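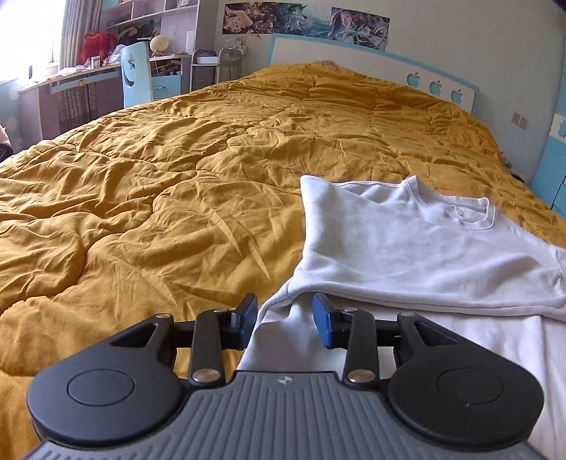 Teaching assistants wanted — Bakilana School, January start

We need 3 teaching assistants for the lower classes. Mornings only, 18 hours a week, term time. Pay is 1360 a month, paid on the last Friday.

You'll be hearing children read, helping with sums, sitting with the ones who fall behind. Some playground duty. Marking now and then, not much.

Must have: good spoken English, patience, a clean police check. Experience nice but we do train. Students welcome to aply if mornings are free.

Room available in the Gresari boarding house if you live far out — 1000 a month, meals extra. Say so when you write, they go quick.

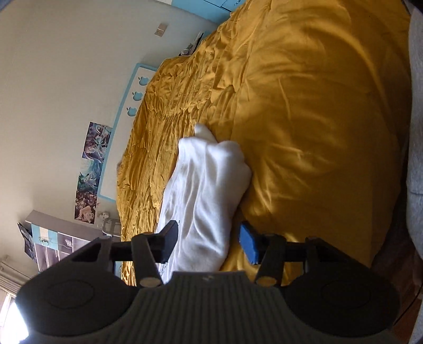 Bed with yellow quilt

Short letter and two referees to Hüsnü Canpolat, school office, by 16 December 2024. Interveiws same week. No phone calls please, office is busy with reports.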